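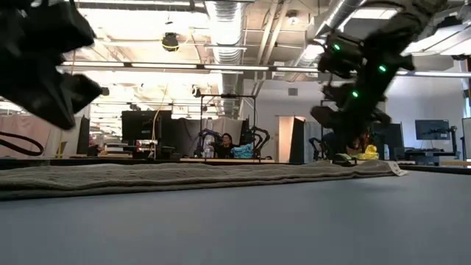
Section 5. Chain Cleaning, Lubrication and Adjustment

The final drive chain of the Skukent 375 must be inspected, cleaned and lubricated at the intervals given in the maintenance schedule. A dry or incorrectly tensioned chain wears the sprockets, affects shifting and may fail while the motorcycle is in motion. Before starting, lay a long towel, folded into several layers, across a flat surface and place tools and removed fasteners along it in the order of removal. Owners who do not have the tools listed in this section should have the work carried out by an authorized Larnenon dealer.

5.1 Before You Begin

The following items are required:

Rear paddock stand
Axle nut wrench
Torque wrench with a range that includes 90 N·m
Two open-end wrenches for the adjuster bolts and locknuts
Steel ruler
Chain cleaner approved for sealed-ring chains
Soft nylon brush
Chain lubricant approved for sealed-ring chains
Clean, lint-free cloths

CAUTION: Do not use gasoline, paint thinner or a wire brush on the chain. These damage the sealing rings and allow the factory grease to escape from the pins.

WARNING: Never clean or lubricate the chain with the engine running. Fingers and cloths can be drawn between the chain and the sprocket, causing severe injury.

5.2 Cleaning and Lubricating the Chain

1. Park the motorcycle on firm, level ground. Turn the ignition switch to OFF and remove the key.

2. Place the motorcycle on the rear stand and shift the transmission into neutral.

3. Cover the rear tire and brake disc with a clean cloth.

4. Spray chain cleaner along the lower run of the chain while turning the rear wheel slowly by hand. Leave the cleaner on the chain for the time stated on its container.

5. Brush all four sides of the chain. Pay particular attention to the inner faces of the side plates.

6. Wipe the chain with a cloth until no dirt transfers to it. Allow the chain to dry completely.

7. Apply lubricant to the inner side of the lower run, directing it at the gap between the inner and outer plates. Turn the wheel through at least two full revolutions of the chain.

8. Wipe off excess lubricant. Remove the cloth from the tire and disc.

WARNING: Lubricant on the tire or brake disc can cause loss of control. If either part has been contaminated, clean it with a suitable brake cleaner or detergent before riding.

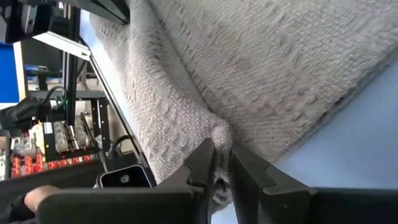 Can the chain be lubricated immediately before a ride?

Lubricant needs time to settle into the chain and for its solvent to evaporate. Apply it after a ride, while the chain is still warm, and leave the motorcycle standing overnight where possible.

5.3 Measuring Chain Slack

1. Remove the motorcycle from the rear stand and support it upright on its side stand. No rider or luggage may be on the motorcycle.

2. Hold the steel ruler vertically at the midpoint of the lower run.

3. Push the chain down and note the reading, then push it up and note the second reading. The difference between the two is the slack.

4. Roll the motorcycle forward a short distance and repeat the measurement at several points. Record the smallest value.

5. Compare the recorded value with the range printed on the swingarm label. If it falls outside that range, continue with 5.4.

NOTE: If slack varies noticeably from one point to another, the chain has worn unevenly. Adjustment will not correct this condition. Replace the chain and both sprockets as a set.
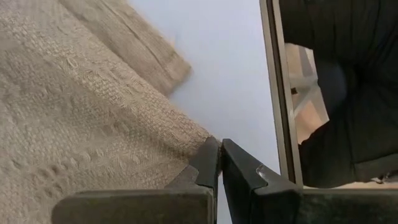
Fig. 5-3. Coarse cloth, open weave.

5.4 Adjusting Chain Slack

1. Return the motorcycle to the rear stand. Loosen the axle nut enough for the axle to move in the swingarm.

2. Loosen the locknut on each adjuster bolt.

3. To reduce slack, turn both adjuster bolts counterclockwise by the same amount. To increase slack, turn both clockwise and push the wheel forward until the axle blocks rest against the bolts.

4. Check that the marks on the left and right axle blocks line up with the same graduation on the swingarm.

5. Tighten the axle nut to 90 N·m.

6. Tighten the adjuster locknuts while holding the bolts in position.

7. Measure the slack again as described in 5.3. Tightening the axle nut can draw the wheel out of position, and a second adjustment is sometimes needed. 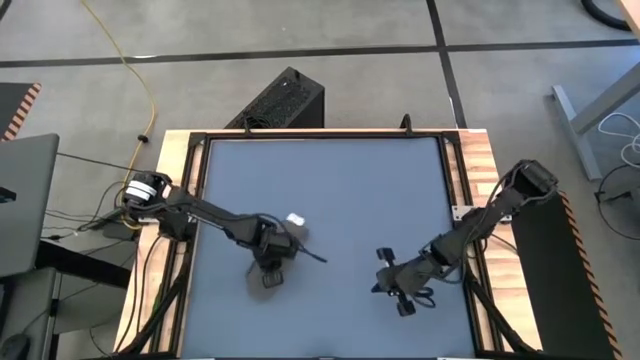 8. Turn the rear wheel by hand and listen for binding or clicking. Operate the rear brake several times until the pedal feels firm.

CAUTION: A chain that is too tight places a heavy load on the output shaft bearing. Damage resulting from incorrect adjustment is not covered by the Larnenon limited warranty.

5.5 Wear Limit

The wear indicator is located at the rear end of the left axle block. When the block reaches the red zone, the chain must be replaced, even if slack is within range. Motorcycles fitted with the optional Aguiar touring sprocket use the same limit.

Enter the date, odometer reading and measured slack in the service record at the back of this manual. Questions concerning this section may be addressed to Aurélien Bodin, Technical Publications, Larnenon Motorcycles, Brulstead.

Section revised August 10, 2018. Continued in Section 6, Wheels and Tires, page 91.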